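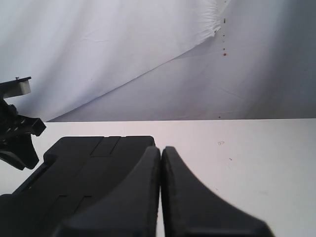
白色台面前的黑色机械夹爪。

# Granulano 启用新版场地核算系统,老虎机与账房数据改走同一总线

**Cekimden,2019年6月8日** 博彩度假村运营商 Granulano 宣布,其位于 Cekimden 的场馆已完成核心核算系统的第一阶段切换。原先由老虎机计量、账房(cage)结算和会员积分各自保存的交易记录,现由一套名为 Rular 的消息平台统一接收、排序和分发。系统集成由 Hoekstra 承担。首批接入的是主厅300台老虎机和全部账房窗口,桌面游戏和扑克室仍使用旧流程,计划在12月接入。

Granulano 信息技术总监 Liesbeth Lambrechts 在面向供应商的技术说明会上表示,这次改造的出发点是日终对账。旧架构下,机台计量数据由楼层控制器按固定周期轮询,账房则在交易完成后写入本地数据库,两边的时间戳来自不同时钟源。日终批处理需要先做时间对齐,再按票据编号逐条匹配,遇到跨越营业日分界的票据还要转人工处理。

“差异本身金额不大,麻烦在于每一笔都要有人签字。”Lambrechts 说,“财务关心的是差异从哪里来,而旧系统只能告诉他们差异有多少。”

## 架构

新平台在机台与后台之间增加了一层边缘网关。网关安装在楼层配线间内,每台网关负责一个机台分区,向下沿用机台原有的串行协议,向上转换为统一格式的事件消息。机台固件和计量模块均未改动,因此不需要重新送检。事件消息包含机台编号、事件类型、计量器读数、网关本地序号以及网关接收时间五类字段,其中本地序号由网关单调递增生成,断电后从非易失存储中恢复。

Rular 平台以本地序号判断消息是否连续。接收端若发现序号跳跃,会向对应网关发出补传请求,补传完成之前,该分区的对账状态标为“未闭合”。已标为“未闭合”的分区不影响玩家投注和兑票,但不能进入日终结算。

据 Hoekstra 项目负责人 Yu-na Shin 介绍,网关本地缓存可以保存九天的完整事件。这一容量按主厅高峰时段的消息量计算,未计入压缩。上行链路中断期间,网关继续采集并落盘,链路恢复后按序号顺序回放,回放流量设有上限,避免与实时消息争用带宽。

“回放和实时走两条逻辑通道,接收端合并时只认序号,不认到达时间。”Shin 说。

时钟方面,场馆在两个机房各部署了一台授时服务器,网关、账房终端和票据验证服务器均以其为唯一时间源。时间戳只用于展示和审计,排序一律依据序号。若某设备时钟偏移超过设定阈值,平台会在其事件上附加标记,并向值班台发出告警,但不会拒收。项目文件对此的解释是,拒收会造成数据缺口,而缺口的处理成本高于时间偏差。

## 接口清理

切换之前,Granulano 内部与机台数据直接相连的下游接口有17个,涵盖会员积分、奖池显示、营销报表、税务申报、设备维修工单和安保联动等用途。部分接口为点对点数据库连接,由不同时期的供应商搭建,文档不全,其中有的仍在读取已停用的字段。

项目组的做法是先在旧数据库侧开启访问日志,记录每个接口实际查询的表和字段,再与业务部门核对用途。确认仍在使用的接口改为订阅 Rular 平台的主题,不再允许直接连接生产数据库。确认无人使用的接口先断开、后删除,断开后保留一段观察期。

数据治理主管 Veerle Schouten 说,清理过程中争议最多的是营销报表。该报表原先直接读取计量器累计值,并在报表工具内自行计算差值,计算规则与财务口径不一致。机台清零或更换主板之后,报表会出现负值,营销部门过去的处理方式是手工删除该行。

新的做法是由平台统一计算差值,并把清零、换板等维护事件作为独立消息类型发布。报表只消费计算后的结果。Schouten 表示,历史报表不做回溯修正,新旧口径的分界点会在报表页脚注明。

税务申报接口是唯一保留双路的接口。旧路径继续生成申报文件,新路径同步生成一份比对文件,两份文件逐字段比较后存档,申报仍以旧路径为准。何时改为新路径,取决于主管机关对变更申请的答复,Granulano 没有给出时间。

## 账房与票据

账房侧的改动集中在票据兑付。旧流程中,窗口终端向票据验证服务器发出查询,验证通过后由终端写入本地交易库,再由夜间任务上传。若终端在验证通过与写入本地库之间发生故障,票据会处于已核销但无付款记录的状态。

新流程把兑付拆为预留、付款确认和核销三步。终端先请求预留,平台将票据锁定并返回预留号;出纳完成付款后提交确认;平台收到确认后核销票据并写入总账事件。预留超时未确认的票据自动解锁,同时生成一条待查记录,由当班主管处理。每一步都带有幂等键,终端重发请求不会造成重复付款。

预留超时值可以按窗口类型配置。自助兑票机的超时较短,贵宾窗口较长,后者常有大额付款需要第二名员工复核。平台对票据查询设定的响应上限是1000毫秒,超过上限时终端显示“请稍候”,并改向备用节点发起查询。备用节点只接受预留,不接受核销,核销须待主节点恢复或完成主备切换之后进行。

出纳培训在切换之前完成。账房运营经理 Hanan Mahasneh 说,界面上的变化不多,主要是多了一个预留状态栏,以及在付款确认前不能关闭当前票据。她提到,试运行期间收到的反馈大多与打印有关:新版收据增加了预留号,原有热敏纸宽度下该行会折行,条码随之下移,手持扫描枪需要调整对准位置。项目组随后缩短了预留号的显示格式,完整编号仅保存在后台。

“出纳看的是条码和金额,别的字段越少越好。”Mahasneh 说。

## 权限与审计

新平台取消了共享运维账号。所有后台操作须使用个人账号登录,高权限操作另需硬件令牌。集成商人员的远程访问改为按工单开通,工单关闭后权限自动收回,会话内容全程录制。机台分区的“强制闭合”操作须由信息技术和财务两个部门的人员分别批准,单个账号不能同时持有这两种角色。

审计日志写入独立存储,采用只追加方式,每个日志块包含前一块的摘要值。内部审计部门持有校验工具,可以自行验证日志是否连续,无须经信息技术部门导出。日志保存期限按当地许可条件执行。

负责信息安全的 Lotte De Graaf 表示,网关层是新增的攻击面,也是安全评审中花费时间最多的部分。网关启动时校验固件签名,与平台之间采用双向证书认证,证书由场馆内部的证书机构签发。配线间的机柜加装了开门感应,信号接入既有的安保系统。网关的调试端口在出厂时已关闭,重新开启须更换固件,而更换固件会触发平台侧的证书吊销。

De Graaf 还说明,机台网络、账房网络和宾客无线网络之间原先依靠访问控制列表隔离,规则多年累积,难以逐条解释。这次改造重新划分了网段,默认拒绝跨网段流量,只放行平台所需的端口。旧规则没有迁移,业务部门需要的例外须重新申请,并写明到期日。

## 切换过程

第一阶段采用分区切换。每个分区先进入并行状态,旧轮询与新网关同时采集,由比对程序检查两侧计量器读数。连续通过日终比对的分区转为新系统主用,旧轮询改为只读。未通过的分区继续并行,原因查明后重新计算通过次数。

并行期间发现的问题主要有两类。一类是机台地址重复,旧控制器按物理端口区分机台,地址重复不影响轮询,而网关按地址识别,会将两台机器的事件合并到同一序列。项目组重新编址后恢复正常。另一类出现在串行线缆较长的分区,旧控制器对校验错误采取静默丢弃并等待下次轮询,网关则逐条上报,告警数量因而明显高于预期。更换线缆和接头之后,告警回落到阈值以下。

Shin 表示,第二类问题在旧系统中同样存在,只是没有记录。项目组没有调高告警阈值,现行阈值沿用设计文件中的数值。

回退方案保留至第二阶段开始之前。旧轮询控制器继续通电,旧数据库保持只读,必要时可以按分区恢复。回退操作做过演练,内容包括停止网关上行、恢复旧轮询主用、导入回退窗口内的差额事件。演练在非营业区域的测试机台上进行,没有涉及主厅设备。

## 后续安排

12月启动的第二阶段将接入桌面游戏和扑克室。桌面游戏的数据来源与老虎机不同,筹码补充、回收和开收台盘点目前仍以纸质单据为准,由楼层主管签字后送账房录入。第二阶段计划以平板终端替代纸单,签字改为员工卡加个人密码,纸单在过渡期内继续保留作为备份。

筹码射频识别不在第二阶段范围内。Lambrechts 说,公司对这项技术做过评估,现有筹码中只有部分面额内嵌标签,全部更换须与筹码换版一并考虑,目前没有预算安排。桌面投注的自动计量同样未列入计划。

扑克室的抽水记录会先于锦标赛报名系统接入。后者由第三方软件提供,接口文档尚在确认,双方对退赛退款的消息格式还有分歧。项目组倾向于把退款作为独立事件发布,第三方现行版本则以负数报名费表示。

会员积分系统的替换另行立项。现阶段积分系统只订阅平台消息,积分计算规则不变,会员卡和自助终端也不需要更换。会员查询积分时看到的更新时间会比以前更接近实际投注时间,原因是夜间批量导入已改为逐条处理。

Granulano 没有公布项目金额。Hoekstra 将在第一阶段稳定期内派员驻场,稳定期结束后转为远程支持,现场一线维护由场馆自有的机台技术员负责。网关备件存放在场馆仓库,故障更换后,新网关须先完成证书登记,并从平台取得该分区最后一个已确认序号,方可投入采集。

供应商如需订阅新平台数据,应向 Granulano 数据治理部门提交接口申请,注明所需主题、字段、用途和保存期限。旧数据库的直连申请已停止受理。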